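Gripper budget gallery, Ambaye workshop fit-out

Sunday, December 28, 2025

Quick post, sorry, quoting closes in Febuary and I want everyone looking at the same thing before then. We're costing one arm, one gripper, and simulator seats so the cell layout gets sorted before any money goes out. Numbers below are mine, Liya Habte has the full spreadsheet.

Where it sits so far:
Simulator seat, Nollodis: $700 a year. Keeping it.
Spare finger pads: $100 a set. Two sets, not one.
Freight from Uvard: $800, ouch. Haris Malik is chasing a better price.
Training: 40 hours, split between Wubit and Abenezer. Not costed yet.

Gallery, from the simulator. More once the bench model is in teh right spot.

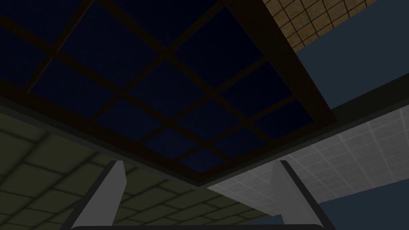
Gripper fingers spread wide, skylight behind. Simulator view, ceiling tiles and all.

Do we need to pay for the arm up front?
Jetorberg wants a deposit with the order and the balance on delivery. Tiruwork is asking if the deposit can go on this year's budget.

Comments to Liya please, my inbox is a mess.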